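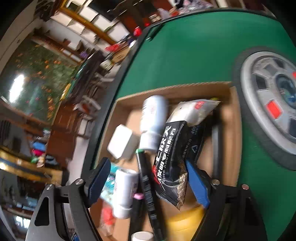
A cardboard box with bottles, packets and marker pens inside.

Reading time: 2 minutes

How to pack a mixed box

A mixed box holds things of different shapes. Bottles are round, packets bend, and pens are long and thin. Each shape leaves gaps, and the gaps are called voids. Packing is the job of making the voids small.

Start with the heaviest things. They go on the bottom, near the middle. If all the weight is on one side, the box tips when you lift it.

Next come the bottles. A bottle of liquid should stand upright with its cap at the top. If it has to lie down, check that the cap is screwed on tightly and put the bottle in a bag.

Blocks and small boxes have flat sides, so they fit well against the walls. Long things such as marker pens can slide into the narrow spaces between bottles. Push each pen's lid on until it clicks.

Soft packets go in last. A sealed snack packet often has gas inside it, usually nitrogen, which keeps the food fresh and works as a cushion. Do not put a bottle on top of one - the seal may split.

Now test the box. Close the flaps and tilt it gently. A rattle means there is still a void. Fill it with crumpled paper and tilt the box again.

Word to know
Void: an empty space between packed things.

Written by Nneka Lawal. Checked by Babatunde Wike.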